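Notebook, bimanual cell 2
April, started 8:40

Goal for this block is 200 kept episodes of the whiteboard task, 100 with the object starting on the left side of the board and 100 with it starting on the right. Tatiana wants both sets in the same format as the Lemex set so she can mix them without another conversion script.

Task text as entered: "put the blue bone on the whiteboard." Ebbe asked for a second phrasing. Added "place the blue toy on the board" and the recorder now picks one of the two at the start of each episode.

Reset rules, agreed with Přemysl:
Board goes anywhere on the rear half of the table, any angle. Turn it between episodes. Last month we got lazy and left it square to the back wall for most of a session, and the policy fell apart as soon as anyone rotated it.
Bone goes down by hand, not dropped. Change its angle too.
Both arms back to the start pose with grippers open before the recorder is armed.
Nothing else on the table.

9:15. Right side starts first. Tyson on the leaders, me on resets and the keep/discard key. First ten thrown out, the right gripper was lagging the leader enough to see by eye. Restarted the Altlow node and the lag went away. Did not find the cause. Log saved under my name if someone wants to look.

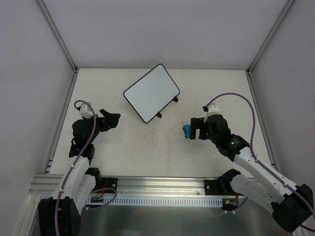
Starts with the bone close to the right gripper are awkward. Tyson has to back the arm off before he can come down on it, and he does it differently each time - sometimes straight up, sometimes out to the side. I kept these. Vratislav would prefer we drop them and keep the approach clean, but the policy will end up in that position sooner or later and it should have seen a way out. Flagged them with the tag "near" so he can filter.

Discard if: the board gets pushed more than a few centimeters, the bone is let go above the board and bounces, or the operator pauses for more than two seconds. Pauses were the main one today.

11:50. Stopped at 60 kept. Pace is slower than planned, about 40 seconds per episode with the reset included, plus the time lost to the restart.

Spot check on playback in Flollent: joint streams and video line up at the start and end of every episode I opened. One had a frozen wrist view for the last second. Removed it and recorded another in its place.

To do:
Finish right side starts after lunch, Ebbe on the leaders so we get a second operator's style in there.
Left side starts next session.
Wipe down the middle of the table, the scuffs are building up. Ask Paulík if they have more of the top material.
Ask Tatiana whether "near" should be a tag or its own split.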